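Pennington clothing bank drops hangers, moves knitwear to folded storage

The Pennington clothing bank will stop accepting knitwear on hangers from June and will store all sweaters folded, according to a handling note issued to its sorting rooms at Graltham and Hovwood. The note sets a single fold for adult sweaters, a standard table layout and a limit on the height of each stack.

The change follows a stock check at the Hovwood room, where sweaters kept on wire hangers over the winter were found with stretched shoulders and raised points at the seam. Heavier knits were the worst affected. Garments in that condition are hard to place and were being moved to the textile recycling stream, where they bring in very little. The two rooms handle 2000 knitted items a year between them.

Sorting now takes place on a plain white table with nothing stored on it. Each garment is spread out before folding so that the sorter can look over both faces for pulls, holes and worn elbows. Dark blue and teal knits are to be turned toward the window, as moth damage in those shades is easily missed under ceiling light. 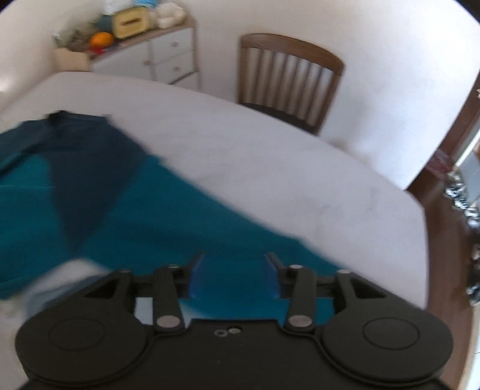
Items that fail inspection go to a separate bin and are not folded. Items that can be mended are tagged at the neck label and held for the repair table, which runs in the evening at Graltham only. Small pieces such as baby wear, scarves and cloths are cleared to one side and folded after the large garments are done. Mixing the two sizes in one stack was a common cause of collapsed shelves under the old system.

The fold itself is a long rectangle. The sweater is laid face down, the sleeves are brought in across the back, and the sides are turned toward the center so that the width matches the shelf divider. The hem is then lifted by its ribbing and straightened. Pulling on the body of the knit is discouraged, as the ribbed parts hold their shape better under tension. Sleeves and collars may be tucked under at the far end if they would otherwise stick out from the stack.

Two-colored sweaters gave some trouble in the trial. Where the color boundary runs on the diagonal, sorters tended to line up the fold with the boundary and ended up with a crooked rectangle. The note asks them to work from the hem and the side seams and to ignore the pattern. It also asks that both colors stay visible on the top face where possible, so that visitors can pick out a garment without opening it.

Cotton cloths and light printed fabrics may be left flat on the table under a sweater while it is being folded. Graltham sorters had been doing this for some months with open-knit garments, which tend to catch on bare skin and watch straps when slid across a table. The practice is now allowed in both rooms, provided the cloth has no loose threads.

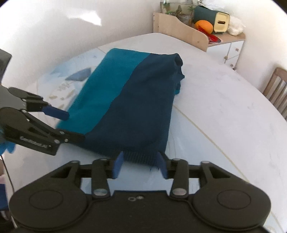 Storage and stack height

Folded sweaters will be kept on open shelves built by Corkeck, a local joinery shop, at a depth of 60 centimeters. The shelves replace the hanging rails along the back wall of each room. Stacks are limited by the height of the divider and may not be pressed down to fit more in. Heavy knits go at the bottom, fine knits at the top, and the folded edge faces out.

Sweaters that stay on the shelf for more than two months are to be taken down, shaken out and refolded along different lines. The note says that creases left in place for a full season were showing up as pale bands on darker wool, mainly across the chest. Cedar blocks are allowed on the shelves but may not touch the fabric. Mothballs are not allowed in either room.

Coats, jackets and dresses are not affected and will stay on hangers. Cardigans are to be buttoned and treated as sweaters. Knitted dresses will be folded once at the waist and placed in drawers until a decision is made on their long-term storage.

Donors are asked to bring knitwear clean, dry and folded in any manner, in an open box or a paper bag. Vacuum bags will be refused, as the knit takes too long to recover and cannot be inspected properly on the day it arrives. Hangers brought in with sweaters after the change will be handed back. Those already in stock can be collected free of charge from the Hovwood room during morning opening hours, until the supply runs out.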